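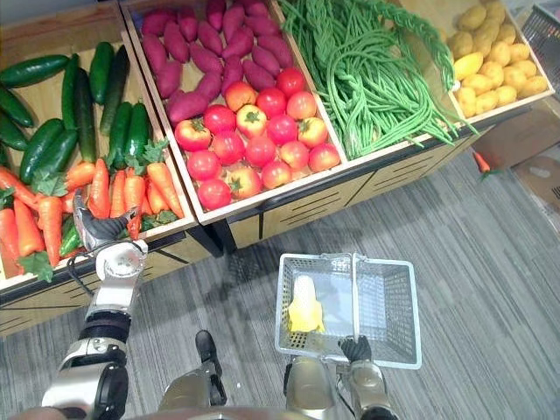 Gamgate Retail Handling Group – Mock Shop Team

Home List archive Threads Search Subscribe Help

Subject: Re: Left hand not releasing at the carrot crate
Date: December 6, 2018

Darnell Fitzsimmons wrote:

> We have now had the left hand stay shut on the carrots in two sessions.
> The release command is logged as accepted, the fingers do not open, and
> the arm then starts its retract with the hand still closed. I suspect the
> finger drive. Can you check before we order another hand from Bajpai?

Please don't order anything yet. I went through the logs last night and I don't think the drive is at fault.

The grasp routine from Roser closes the fingers until the current reaches a limit, then holds. On release it first checks that the finger joints have settled, and it will not open them until they have. In the carrot crate the hand is pushed well into the pile, with produce against the backs of the fingers as well as between them, so the joint readings keep creeping. The settle check never passes. After 7 seconds the hand controller gives up and reports an error code, 478, but the arm controller has no handler for that code and treats the step as done. Hence the retract.

The tomatoes and potatoes don't trigger it. My guess is that the shape matters: the carrots are long, they lie in all directions, and the leafy tops get in between the fingers. The beans may well do the same, but I have no logged attempts on that crate.

The second part worries me more. An arm that moves off with a closed hand in a full crate can pull on the display, and the right arm is holding the basket by its handle while this goes on. The stop on the left arm does not stop the right one in the current Pastach build. It should.

Until that is fixed, please:

- run the left arm at reduced speed at the carrot crate
- keep the grasp shallow, on the top layer only
- stay behind the line while either arm is live, and use the main stop if the hand sticks
- do not free the fingers by hand with the drives on

I have a patch that maps 478 to a full halt of both arms. It has been tried in simulation only – 90 runs with the settle check forced to fail, and all of them halted. I would like a bench test before it goes near the shop floor rig. The settle check itself needs a proper rewrite, and I don't expect that before January.

Darnell, could you send me the raw joint readings from the second session? The copy on the server ends before the retract.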